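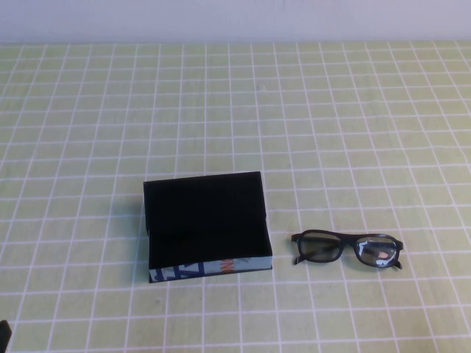
Glasses and open case on the grid table at the Istley robotics club.

I stopped by the Istley robotics club on Thu 22 May and ended up staying way past dinner, so let me tell you what they're up to! The spring project is called Jirero, and the job sounds like something you'd ask a kid to do: pick up a pair of glasses, put them in the case, close the lid. Try getting an arm to do it, though.

Iman Hegazy, a junior who has been with the club since November, walked me through it. The folded arms underneath are the annoying part, she told me, since the glasses never lie quite flat and the gripper can catch a temple tip when it comes in too low. Her group is working on the approach angle. Another group has the lid, and they think they got the harder half (I heard this more than once).

The students steer the arm by hand first and save every run, then use the good ones to train it. They have 1111 saved so far, which made my jaw drop a little, and roughly 80 of those came from one very long Saturday. Between runs somebody moves the glasses over a few squares or turns them a bit so the arm doesn't just memorize one spot. I got to try a run myself. I pushed the case halfway across the table and never touched the glasses. Everyone was very nice about it!

Mostafa Fawzy, who teaches physics and runs the club, wants 3 clean tries in a row before the kids show it to anyone's parents. When I left, the argument was over whether to slow the arm down near the case or leave the speed alone and fix the grip. I'm with the slow crowd, for what it's worth.

The club meets after school in the physics lab, and there's room for 4 more students on Jirero. No coding needed to start, just ask Mr. Fawzy for a sign-up sheet.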